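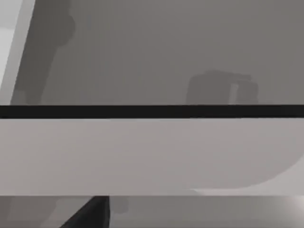

Progress report on the Sotusness debut album
To: Selma Vukadinović, Palard Music Fund
From: Lesia Demchenko, project manager
16/10/2023

Hi Selma,

We're 75 percent of the way through recording and I'm so happy with how it sounds! Nine of the twelve songs now have finished vocals, and the other three have full band takes waiting for Vitalii to come back and sing on them. He had a sore throat for most of last week, so we moved his sessions and used the time for guitars.

The big change since my last report is "Brasier". It was going to be a short piano track near the end, but Kyrylo wrote a new chorus for it and now everyone wants it as the first single. Petro Sydorenko has done a rough mix (I'll send it separately, please keep it to yourselves for now) and the drums are huge.

Money: we've spent 2393 euros of your grant on studio days and 989 on the string players. The strings cost a little more than planned - we kept them an extra hour to try a second arrangement of the closing song, and that's the version going on the record. Mixing is still inside the original budget. Mastering isn't booked yet and I'm waiting on two quotes.

The band played four of the new songs to a small crowd at the Palard showcase, and 20 people signed up for the mailing list that same night. Two of them have already written to ask when the album is out! We're still aiming for May.

Could you let me know if the fund's logo has changed? The sleeve designer needs it before she starts on the back cover.

Lesia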